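Against the double sink

Our kitchenette at work has been redone, and I have been asked by several people what I think of it, which I take as a sign that they already know. I use it four times a day, I'm the one who moans about it, and I have a blog. So.

The old one was a single bowl with a wooden drainer next to it that had gone black at one end. It was grim, I won't pretend otherwise. But I could wash six mugs in it and be back at my desk before the kettle had finished. The new one took most of December, during which we washed up in the accessible toilet, and it has been fitted with what the Calance brochure calls a "dual-zone wet area". A dual-zone wet area is two sinks.

I have never been persuaded by two sinks. The argument for them goes that you wash in one and rinse in the other, and I'm sure there are households where that goes on. My grandmother did it, with a bowl of suds on the left and a bowl of clean water on the right, and she'd tell you off if you crossed them over. In an office you get a different system. One sink becomes the sink, and the other becomes the place where things wait. By the second week there was a lunchbox in ours with a lid that belonged to some other lunchbox, and it was there until somebody cracked and threw it out (me).

The usual defence is that you can always ignore the second bowl. You can, but you've paid for it and you've lost the worktop it sits in. What I want next to a sink is somewhere flat to put wet things down. What I've got next to the sink is a hole.

I'll be fair about the size of the main bowl. A baking tray goes in flat, which it never did before, and after the last round of birthday cakes I was grateful for that. 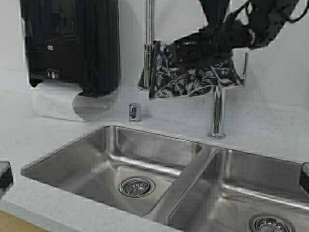
Then there is the business of the undermount. Everyone wants one now. The idea is that the worktop runs straight to the edge and you can sweep the crumbs directly in, with no rim for them to collect against. True enough, and I've swept crumbs into it and felt quite pleased with myself. What the brochure leaves out is that water goes the other way just as easily. A raised rim is ugly and it catches gunk, but it also keeps a puddle from wandering off towards your sleeve. I have had a damp left cuff since the thing was put in.

The joint underneath is the bit I'd worry about if it were my own house. A sink that sits on top of the worktop is held up by the worktop. One that hangs below it is held up by clips and glue and the good intentions of whoever was lying on their back in the cupboard that afternoon. I asked the fitter how long the seal was supposed to last and he said "ages", and went out to his van.

Steel I have no quarrel with. I've lived with a white ceramic sink and it showed every teabag, and you only have to drop one decent mug in it to lose the mug. Steel does go streaky, and there's no use fighting it. I was told to wipe it dry after every use to keep it looking nice. I've met the people I work with. I'm not going to put up a notice asking for that.

Cleaning it has produced its own small industry. Somebody ordered a bottle of Drorner steel polish, and it smells like a hairdresser's. I tried it on one bowl and used washing-up liquid and a bit of vinegar on the other, rinsed both and came back after lunch. I couldn't tell you which was which. I'd stick with the washing-up liquid. If you do use vinegar, don't leave it sitting, and rinse it well. And keep wire wool away from the whole lot, or you'll be looking at the scratches for years.

The tap is the pull-down sort, with a head you tug towards you on a hose. I came to this ready to dislike it and I've only half managed. For swilling out the corners of a big bowl it's very good. For filling a glass it's a fuss, and it is much too tall for the job most people want from it, that being to run water onto a spoon. Run water onto a spoon from that height and you'll find out how far it can travel. A plain swivel tap would have done for us, and there'd be a lot less of it to go wrong. I gather the Riltano range had one, and that it was passed over for looking "domestic". It's a place where we make toast.

The soap pump set into the worktop is another thing I can't make up my mind about. It's tidy. It does away with the bottle that used to stand there in a ring of its own slime. But a bottle tells you when it's running out, because you can see it. With a built-in pump you learn when you're standing there with butter on your hands. The ones I've known before all went the same way: they ran dry, nobody knew how to refill them, and a bottle turned up beside them. I give ours till the spring. For anyone with the same arrangement at home, most of them fill from the top. Lift the pump straight out, pour slowly with a small funnel, and don't use the thick creamy kind of soap, which will block it.

Paper towels next. I argued for tea towels and lost. I know the case against, I've smelled the case against, and a communal tea towel in its second week is not something I'd defend to a doctor. All the same, there's a difference between drying your hands and what goes on at our counter. People take a length of paper to dry a mug, another for the spoon, and one more to wipe up the drip that came off the first. The bin, which was chosen to match the cupboards, is full by eleven in the morning.

My compromise, which has been noted and not acted on, is a stack of small cloths in the drawer and a lidded tub for the used ones. I'd take them home to wash myself. They cost very little and you can boil them. At home I've used the same batch for years, and I get through a single roll of kitchen paper in the time it takes most people to get through a packet, mostly on bacon.

Where the paper hangs matters too, and it's worth thinking about before anyone drills a hole in your wall. Close to the sink is handy, and it is also where the splashing is. A roll that gets wet on the outside will cling to itself, so you pull at it and get either a corner the size of a stamp or a yard and a half. I'd put mine a good arm's length from any tap, and I'd hang it high enough that the loose end couldn't get anywhere near the worktop.

As for the money, the sinks, tap and fitting came to £1316, and I know that only because the invoice was left on the printer. Okafor, the other firm we had round, wanted £400 less for a single bowl with a drainer, and I thought their drawing was the better of the two. It had somewhere to put a cup down. It didn't have any zones in it, so I suppose that was that.

If you're choosing for yourself, go and stand at a friend's sink and do their washing up. You'll learn more in ten minutes than from an afternoon in a showroom where none of the taps are plumbed in. Notice where you put the first wet plate. If the answer is "on the other side of the room", think again. Check that you can reach the back wall to wipe it without leaning your stomach on the edge. And if someone offers you a second bowl, ask them what they keep in theirs.

I have now bought a folding rack out of my own pocket. It sits across the right-hand bowl and turns it into a drainer, and it works very well apart from one leg that slips. Somebody has already put a lunchbox on it.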